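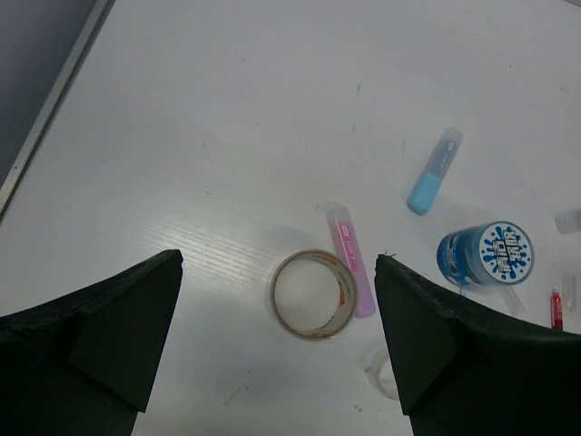 Figure 4. Wrist camera view of the work table at the Partington site, with both padded fingers in sight.

5.3 Failure analysis: grasps on clear objects

The most instructive fault in the whole study was a quiet one. During the table-clearing trials the arm would close its fingers on bare table, lift, travel to the bin, open, and log a successful pick. We came to call these ghost picks. They left no error code and no stalled motor, and we first met them only when an operator noticed that the bin held fewer items than the log claimed. The view in Figure 4 shows how demanding an ordinary table can be for the wrist camera: the roll of clear packing tape sits in the gap between the fingers, with the white surface showing through its hollow center, and a transparent object lies just below it, so faint that its curved rim is the main clue that anything is there. The blue container and the pink highlighter, by comparison, stand out at once. It was on clear and nearly clear items that the ghost picks clustered, and tracing the reason turned out to be a thoroughly enjoyable piece of detective work.

We reviewed 100 logged picks from the July trials, comparing each log entry with the recording from the fixed overhead camera. Of these, 18 were ghost picks. In 11 of the 18 the target was a clear or translucent object. The remaining seven involved opaque objects that had been nudged by a neighboring item during the approach, so that the arm arrived at a place the object had just left. We treat the two groups separately below. They look the same in the log, but they have very different causes.

Clear targets. The Zedov detector works from color images alone. When we replayed the recordings through it and plotted its output over time, the estimated center of a clear object wandered from one moment to the next, often toward a shadow or a patch of glare. The shadows cast by the fingers made matters worse, and in a most interesting way. As the gripper comes down, its shadows slide over the table and cross the outline of the target. The detector, which has learned that clear things show up mostly as soft changes in brightness, begins to follow the shadow. The planner then corrects toward the new estimate, the shadow moves with the gripper, and the two chase each other for the rest of the descent. In two of the recordings the arm ended up closing neatly on its own shadow.

We tested this account directly by freezing the target estimate at the start of the final descent, before the finger shadows reached the object. On a replay of the 11 clear-object cases, the frozen estimate fell within the width of the open gripper in nine. This is a very encouraging result for such a small change! It does carry a cost: a frozen estimate can't respond if the object moves, and so it would do nothing for the other group.

Displaced targets. The seven opaque cases share a simpler story. Where items lie close together, one finger has to come down beside a neighbor, and the foam padding brushes it. Round containers roll and markers pivot. Earlier hard-plastic fingers had a thinner profile and touched neighbors less often, but they also dropped far more of what they picked up, and we would not go back to them. The better remedy is to choose the wrist angle with the neighbors in mind. The Grarora planner already scores approach angles for reach, and adding a term for finger clearance took one afternoon.

Why the log was wrong. Neither cause explains why a failed grasp was recorded as a success, and this is the part we consider a safety matter. The grasp check compared the final finger gap with a fixed threshold: any gap above it was taken to mean that something was being held. Foam-covered fingers, however, do not close to a repeatable zero. As the padding wears and its folds shift, the fingers come to rest slightly apart even when they hold nothing. At the start of the trials the threshold was sound. By the final batch the resting gap had crept past it, and from then on the check reported a held object every single time.

A check that fails toward "success" is worse than having none, as later steps rely on it. In our setting the result was a short bin. At the Warkilthorpe site, where the same software hands parts to a person, the arm would extend toward someone's hand with nothing in its grip and wait for a tug that never came. We saw no injuries and no contact events, but we stopped the handover trials there until the check had been replaced.

The new check has two parts. The fingers close once on nothing at the start of each session, and that gap becomes the reference. After every lift, the wrist camera also compares the view between the fingers with a stored view of the empty gripper. If the two parts disagree, the arm holds still and asks for help. The visual part remains weak for clear objects, for all the reasons given above, so a disagreement is common with those items and the operator is called more often than we would like. We accept the extra calls for now. Section 6 reports the full trials with the new check in place, including sessions run on worn padding.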